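Neteo Publishes First Results of Household and Shop-Floor Chore Trials

ALSTEAD, Nov 9, 2019 — Neteo, a developer of automation for small manufacturers and service businesses, today released the first results from its chore trials, a program that tests whether current machines can take over routine work in homes and small shops. The short answer from the trials is that they can do parts of some jobs, slowly, and with a person close by.

The October trials covered eight chores. Five came from the home: folding towels, clearing a table, loading a dishwasher, sorting laundry and wiping a counter. The other three came from the shop floor: emptying a parts bin, restocking a shelf and moving cartons from a cart to a bench. Each chore was attempted under the same rules. The machine had to start without help, finish without help and leave nothing broken.

Out of 122 attempts, the restocking and carton jobs accounted for most of the completed runs. Towel folding was finished only when the towel was laid flat first. Loading a dishwasher was not completed at all.

"People ask us when they can buy a machine that does the dishes," said Cletus Whitlock, head of trials at Neteo. "I tell them I don't have a date. We can pick up a plate. Putting it in the right slot next to a plate somebody else put in crooked is a different job, and we are not there."

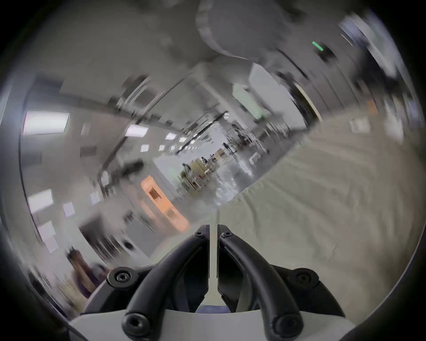
Whitlock said the gap between home and shop was wider than the team expected. Cartons and shelves stay where they are put, and their sizes are known in advance. Laundry changes shape every time it is touched. Lighting, narrow walkways and people passing through also affected results, and the next round will record those conditions for every attempt.

Neteo ran the trials with Ikonen, which supplied the shop-floor tasks from its own repair and packing operation. Ikonen plans to keep using a machine for carton handling on one shift — with a worker assigned to the station — and has no plans to use one for parts bins, where small pieces were often dropped.

Software for the trials was built on Alon, Neteo's planning tool. The company will make the task rules and scoring sheets available at no charge to schools and businesses that want to run the same chores on their own equipment. The list of failed attempts will be included, with a short note on the cause of each where it is known.

A second round will repeat all eight chores. Neteo is not taking orders for a household product and has not set a price for one.

Requests for the task rules and scoring sheets can be sent to the Neteo trials office in Alstead.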